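Furnishings Diary, Curnthorpe
November, morning and afternoon

The morning was given to the cabinet. It had been entered in the register last month as item 2762, one small white cabinet, single door, and assigned to the sitting corner on the Illard side. On trial there it proved too low to be of use standing on the floor. Ms. Oksanen asked that it be tried on a table before any decision was made to return it to the store, and this was agreed.

The dark brown table was chosen in preference to the gray one. The gray one has a lip along the back, and the cabinet will not sit level against it. The brown table has a flat top and is deep enough to leave working space in front. Mr. Lindqvist gave the top a wipe with a damp cloth and then a dry one before anything was placed on it. Two felt pads were missing from the underside of the cabinet and were replaced from the box in the supply room. That box is nearly finished, and a new one has been added to the order.

The question of the door took longer than expected. With the cabinet set square to the table, the door opens toward the person using it and takes up a good part of the space in front. Ms. Lahtinen preferred it with the cabinet turned somewhat, to leave the swing clear of anything put down on the table. Mr. Mustonen thought a turned cabinet looked careless. Both positions were tried before lunch. It was settled that the appearance of the cabinet matters less than whether a person can reach the inside without moving three other things first. The position is to be marked on the table with low-tack tape, on the underside edge where it will not show.

The interior was discussed at the same time. There is wiring under the top shelf, and a device, and neither is to be disturbed. Anything stored in the cabinet must therefore go lower down. Ms. Heiskanen proposed folded cloths and the spare table runner. The proposal was accepted for the cloths. The runner is too long when folded in half and too thick when folded again, and it will stay in the linen drawer for the present.

Lunch was taken at 12:30.

The afternoon was for dressing the table. The flowers came out of their carton in fair condition. They are artificial, as are all the flowers on the register since the change of policy in the spring, and they had been packed with the stems crossed, so that several leaves needed to be bent back into shape by hand. The bouquets are of different kinds. One has pale pink and peach blossoms with long green leaves, and the other is white. It had been assumed when they were ordered that they would stand together in one vase. Laid side by side, the two did not improve each other, and Ms. Oksanen ruled that they should be kept apart.

The pink and peach bouquet was assigned to the top of the cabinet and the white one to the table on the right. No vase was available. The tall one from Tiêu has a chip at the rim and has been set aside for repair, and the other is in use in the entry. Both bouquets were accordingly laid flat for the time being. Several of those present thought the flat arrangement perfectly suitable. I record here that I was one of them. A bouquet lying down takes up more room than one standing up, however, and the top of the cabinet has little to spare.

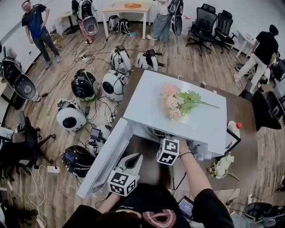

The cabinet with its door open, the pink and peach bouquet on top, and the bottle, frame and white flowers to the right.

The black picture frame remains a difficulty. It was issued without any instruction as to whether it is to hang or to stand, and was leaned against the side of the cabinet while the matter was considered. It may stay there for now. Mr. Mustonen would like it on the wall above the table, which would require a hook and the permission of the building office. Ms. Lahtinen would like it on the cabinet in place of the flowers. I have written to the building office about the hook. Their usual reply takes two weeks.

The white plastic bottle with the red cap is not part of the display and has no number in the register. It was on the table to the right of the cabinet during the work. I have asked that it be returned to whichever shelf it belongs on, and that articles not on the list be kept off dressed tables in future. A similar request was made in the summer with respect to the scissors.

Mr. Lindqvist tried the door again once everything was in place. He wished to be certain that the flowers would not slide when it was opened. His view is that the door should be pushed well back before anyone reaches inside, and that people will naturally open it only halfway and then catch their sleeves. A note to this effect will be added to the room sheet. Ms. Heiskanen suggested a strip of clear non-slip film under the stems. A piece is to be cut from the Junum roll, provided that there is still enough left after the trays have been done.

Some discussion followed on color. The white of the cabinet is a cooler white than had been expected, and against the dark brown of the table it stands out rather strongly. A cloth beneath it was suggested and declined, on the ground that a cloth would move whenever the cabinet was moved and would need straightening every day. The pink and peach blossoms do a good deal to soften the top. Had the white bouquet gone there instead, I believe the effect would have been severe. Ms. Oksanen was of the same opinion, and the arrangement is approved as it stands, subject to the question of the frame.

At 4 p.m. the list was read over and signed. The following matters are carried forward.

The felt pads are to be reordered. The tape is to be applied to the underside of the table edge. The cloths are to be washed once before they go into the cabinet, as they have a strong smell of the store. The chipped vase is to be looked at by Mr. Mustonen, who has repaired similar pieces in the past and believes the rim can be filled and sanded. If it cannot, a plain glass one will be requested.

One correction to the previous entry is needed. The linen drawer was described there as complete. Ms. Heiskanen has since been through it and finds that two napkins of the green set are missing. They were last seen after the reception and may have gone to the laundry with the tablecloths. She will ask.

A personal remark, if the diary permits one. I had not expected to spend the greater part of a working day on one cabinet, and I was impatient during the morning over the business of the door. By the afternoon I found that I had come to care about it a good deal. I went back before leaving and straightened one of the pink stems, which had turned under itself, and then moved it back a little, as it had looked better before.

The building office is to be telephoned tomorrow if no reply has been received concerning the hook.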